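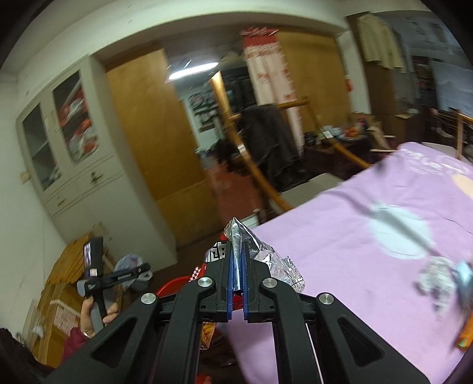 Stage Management Basics, session 2: the prompt book

Shares 2 Comments 2

Okay, so last time we talked mostly about auditions and how to run a room without becoming the person everyone avoids at the coffee break. This session is all prompt book, and I'll warn you now that I love prompt books and I will go on a bit. If you missed the first class, Riku Sasaki took very good notes and is happy to share them (ask nicely).

The prompt book is the script plus everything that happens to it. Moves, cuts, light cues, sound cues, who carries the letter on and who forgets to carry it off again. If I got the flu on opening night, somebody should be able to sit down in my chair, open my book, and call the show. That's the test I want you to keep in mind the whole way through.

Setting it up

Print the script single-sided and put it in a ring binder with the text on the right. The blank back of the previous page is now facing you on the left, and that's where your blocking goes. Some people do it the other way around, especially if they're left-handed, and that's fine! Just don't switch halfway through Act One. I did that on my first show and spent the whole of tech week reading my own book like a crossword.

Pencil only until we open. Directors change their minds, and good ones change them a lot. I keep a soft pencil on a string tied to the top ring, and a spare in my pocket for when the string one gets borrowed. Put tabs on the scenes, and please label them with something you'd recognize in the dark. "Sc 4" means very little to me at ten at night, but "Dinner fight" gets me there right away.

At the front of the binder: contact sheet, emergency contacts, rehearsal schedule, ground plan, props list. Emergency contacts go in a sealed envelope, with the cast member's OK, and come out of the binder when the show closes. Shred them. People trusted you with that stuff.

Writing down the blocking

You need a shorthand, and it should be short. Here's mine:

X = crosses
DS, US, SL, SR, C = downstage, upstage, stage left, stage right, center
ent / ex = enters, exits
sit, st, kn = sits, stands, kneels
an arrow = turns, or is pushed

Characters get their initials in a circle. So "(M) X DSL to bench, sit" is a complete sentence as far as I'm concerned. Put a small number over the word in the script where the move happens, then the same number on the left-hand page with the move next to it. Start from 1 again on every page, otherwise one added move in April means renumbering the whole act.

Stage left is the actor's left, facing the house. I know you know. Write it on the inside cover anyway.

When we did Onditari at the Han, Gus Doucet played the ferryman and he never did the crossing the same way in any rehearsal. I kept erasing and rewriting until the paper went fuzzy. What I should've done was put a question mark next to it and wait for the director to set it. So that's my advice now: if a move is obviously still cooking, write it lightly with a question mark and leave it alone until it settles.

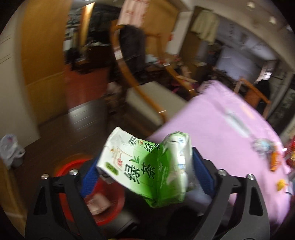 Cues

Every cue gets three things written in: a warning, a standby and a go. The warning can be up to a page ahead, the standby a few lines ahead, and the go sits exactly on the word or the action. I draw a ruler line from the word out to the margin, and at the end of the line I write the cue, LQ for lights and SQ for sound, with its number.

Calling it out loud sounds like this:

"Standby LQ 14."
(operator) "Standing by."
"LQ 14... go."

"Go" is always the last word, and you never say it over the headset for any other reason. If you need to tell someone to go and get the fog fluid, say "please fetch." Isamu Yoshida ran our board for years and he'd hit the button on anything that even rhymed with it, which kept me very careful with my vocabulary.

When a cue is on a movement (a door slam, a hand on a shoulder), write down what you're watching and who does it. When it's on a silence, write how long the silence is in your own words. Mine say things like "let them breathe, then." Not scientific, but it works for me.

Prompting

In community theater the stage manager often ends up on book too, at least in rehearsal. The actor calls "line" and you give it: clearly, flat, no acting. Four or five words is usually plenty. Don't jump in on a pause just because you're nervous! Mark every real pause in the script with a little pair of railroad tracks so you can tell one from a blank.

Keep line notes too. Sadao Shimada has a lovely system of one slip per actor per night, with the page number, and an underline for the word that was dropped. People take it much better on a slip than read out in front of everyone.

Cuts

Draw a box around the cut and one diagonal line through it, so it can be restored. Date it and initial it. Then check with the director that the licensing agreement actually permits the cut, and do that before the cast learns it. Pirkoneo was budgeted at $2,000 all in, and there was no money in there for a second round of scripts, let alone a fight over rights.

For next time

Take the scene I handed out from Posura and make up a prompt book for it. I want blocking on the left, cues in the margin, and at least one tab. Invent the moves if you like. Then swap with a partner and see if they can walk the scene from your notes without asking you anything. You'll be itching to explain. Don't!

Tarık Kocabaş is lending us the headsets, so we'll also practice calling. Please wipe them down after use, and hang them back on the hooks by the channel label.

Shares 2 Comments 2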